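Ticket 469: Subtitles drift out of sync on Akolgo film discs after reel change

Product: Zuvance disc player, living room model
Source: Akolgo martial arts box set, 11 discs
Status: Resolved, workaround documented
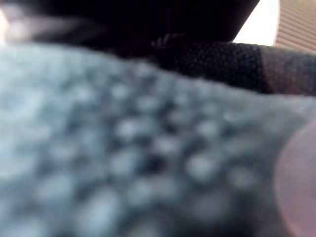

Problem as reported

English subtitles on disc 4 of the box set start in sync and stay that way through the opening tournament. After the chapter where the master closes the school, every line shows up late. The delay is short at first and gets longer. By the final duel at the temple the villain has finished talking before his first line appears. The Mandarin and Cantonese tracks behave the same way. With the English dub selected and subtitles off, there is no visible fault.

Environment

Player firmware: 19
Display: Stevine TV, connected by HDMI, motion smoothing off
Audio: Pumanley soundbar, connected by optical cable
Disc region: matches player
Disc condition: no visible scratches, cleaned before test

Log

1. Restarted the player and loaded disc 4 from the main menu. Subtitles in sync at the start. Drift present from chapter 11 onward. Fault reproduced.

2. Jumped straight to chapter 11 from the chapter menu. Subtitles in sync at the start of the chapter, then drifting again within the same fight. Seeking clears the delay but does not stop it from building up.

3. Swapped the HDMI cable and moved to a different input on the Stevine. No change.

4. Disconnected the soundbar and used the TV speakers. No change. Dialogue and lip movement match in both setups, so the audio path was ruled out. Lip movement is a weak test on the dub, so this was checked on the Mandarin track only.

5. Played disc 3 from the same set, all the way through. No drift. Played disc 5, first half only. No drift.

6. Ripped the subtitle stream from disc 4 and compared the timestamps with the spoken lines. Timestamps are correct. The disc itself is not the cause, at least not in the subtitle file.

7. Checked playback settings. "Scene frame matching" was on. This is the factory setting in firmware 19. Turned it off, restarted, and played from chapter 10 to the end credits. Subtitles in sync throughout, including the temple duel.

8. Turned the setting back on to confirm. Drift returned at chapter 11.

Cause

The transfer on disc 4 comes from two different prints. The first part is flagged as film. From chapter 11 the flag switches back and forth between film and video, mostly in the fight scenes, where there are a lot of cuts. With scene frame matching on, the player changes its output rate at each switch and the subtitle clock loses a little time on each change -- the audio clock does not. Discs 3 and 5 each come from a single print and carry one flag, so the clock never gets reset.

Workaround

Open Settings, then Playback, then Advanced.
Set "Scene frame matching" to Off.
Eject the disc and power the player down fully. Standby is not enough, as the old value stays in memory.
Power on, load the disc, and start from the main menu. Do not use Resume.

Side effect: slow pans in the training scenes may look slightly less smooth. The setting can be turned back on for other discs.

Open items

Subtitle position on the widescreen films in the set is lower than on the older releases, and the second line sits in the black bar. With TV zoom at 100 percent both lines are readable. At any higher zoom the second line is lost. This is a separate issue and has been moved to its own ticket.

The missing subtitles for the opening song on disc 7 are a disc fault. The song has no text in any language track. No player setting will change that.

Fault forwarded to the Zuvance firmware queue with the log from steps 7 and 8 attached. Ticket will be reopened if drift is reported with the setting off.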